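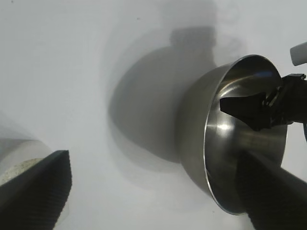

**WORKSHOP | Cell upkeep**

The pouring cell at Pukarport has one arm, one white table and a steel bowl. Stavirora set it up in May and has since logged over 1,000 pours. Most of the upkeep concerns the fingers.

Their ridges clog with starch dust and are brushed out every 15 runs. The wrist camera is then checked against the bowl rim, a bright edge that shows drift early. If the rim sits wrong in the picture, the mount is reseated and the offset entered again in Plarnuvo, the control software.
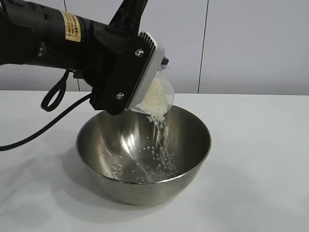

*Rice leaving the clear cup for the mixing bowl.*

Pouring is tuned by tilt rate alone. Too fast and grains clear the rim; too slow and they bridge at the lip. The present setting is number 16 in the Jansen table – a slow start, then a steady turn. Cables are left enough slack for the full wrist rotation and inspected for wear at the same time as the screws. 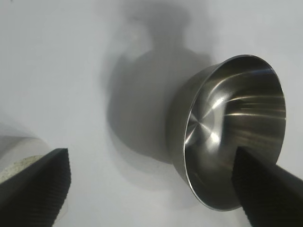 *One ridged finger at the bowl wall, the other still clear of it.*

Finger wear is harder to judge. The first pair was changed at run 537, when the bowl began to slip during lifts. The second pair is still fitted.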